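Home Jobs Volunteering Community Notices Search

Call for participants: plain-language check of fire extinguisher signs

Posted 2024-01-14

Sandutton is looking for 30 adults to help review the instruction signs that hang near fire extinguishers in workplaces, flats and community halls. The work is paid and takes one session of 4 hours. No background in fire safety is needed.

We want to know whether people can follow the steps on a sign when they can't read the language it is printed in. Many signs use drawings and arrows to carry the meaning, with a title and a few short lines of text. Some drawings are clear to almost everyone. Others get read in the wrong order, or the step with the pin gets missed.

You will look at signs one at a time, put the steps into your own words and then show us the actions with a training extinguisher. The training units are empty and nothing is set alight. A staff member writes down what you say. There are no marks and no pass or fail.

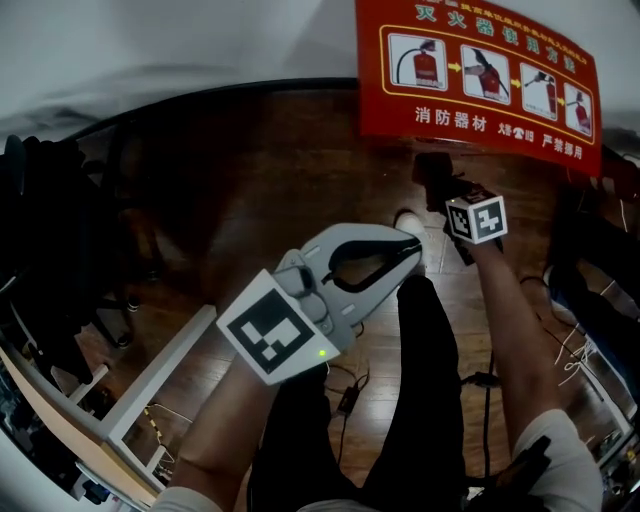
Project coordinator, Sandutton

The signs come in several languages. One of the Chinese ones has a yellow title on red, which says how to use a fire extinguisher, and four drawn panels joined by small arrows. The words along the bottom say that it is firefighting equipment and must not be taken for other uses. We need people who read Chinese and people who don't, in equal numbers, so please tell us which group you are in.

Who can apply

You must be 18 or older and able to lift a small extinguisher from the floor to waist height. Glasses and hearing aids are fine. If you have worked as a firefighter or a fire warden in the past five years, we can't include you this time -- there may be a place for you in the June round.

Where and when

Sessions are held at the Dromenent building, second floor, room 14. There is a lift. Morning and afternoon places are available, and we will offer you a choice of times once your form is in. Wear flat, closed shoes.

Payment

Payment is by bank transfer after the session. The amount is on the consent form, which we send before you agree to anything. You can stop at any point and still be paid.

How to apply

Fill in the short form at the Dromenent front desk or ask for it by email through the contact page. Quote reference 443. We reply to everyone.

Comments (3)

jandov_reader: Is parking free at Dromenent?

Sandutton: Yes, behind the building, but it fills up early.

kettle77: Put my form in this morning. My mum reads Chinese and wants to come too -- can we book the same session?

Contact | Privacy | Copyright Sandutton | Back to top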